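Last edited 19 May 2019 by Tamsin Ellery. Supersedes the notes in the old wiki.

# pillovura-releases

Plain-text corpus of book and film press releases, collected for work on headline and dateline parsing. Maintained by Tamsin Ellery and Dumisani Joubert.

## Contents

- `releases/` — 700 files, one release per file, UTF-8
- `meta.csv` — one row per release
- `splits/` — lists of file names for training (`train.txt`) and testing (`test.txt`)

The test list holds 80 releases. None of them shares a publisher with the training list.

## Fields in meta.csv

| Field | Type | Notes |
|---|---|---|
| `id` | string | matches the file name |
| `dateline` | string | as printed, including the wire name |
| `isbn` | string | hyphens removed; blank for film releases |
| `kind` | string | `book`, `film` or `other` |
| `body_words` | integer | excludes the contact block |
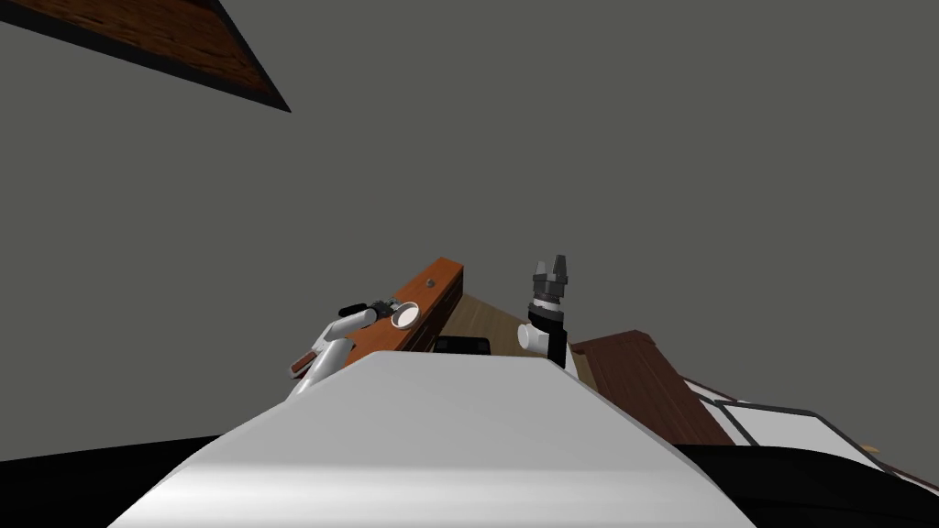
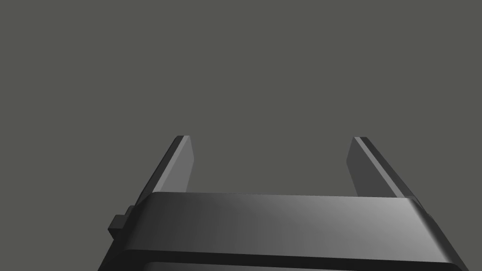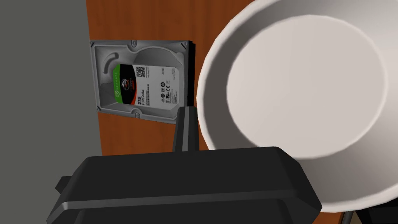
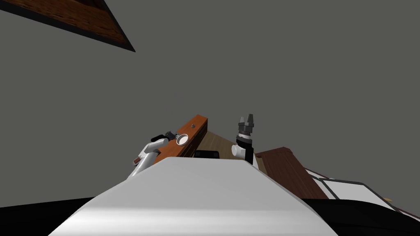

## Cleaning

1. Contact blocks were cut and phone numbers removed.
2. Curly quotes were kept. Double hyphens were changed to a single dash.
3. Releases under 250 words were dropped before the splits were made.
4. Names with accents were checked by hand — the first export turned "Văn" into "V?n" in every file.

## Known problems

- Releases sent out by Brumetti often carry two datelines. Only the first is stored.
- `kind` was set by one reader, Ute Weidemann, and has not been checked by a second.
- Roughly 258 rows have no `isbn`. Most are film releases, but a few are books whose number was left out of the text.

## Changes planned for June

Split `dateline` into city, state and wire. Kgomotso Swanepoel has a draft script in `tools/`; it fails on datelines with no state.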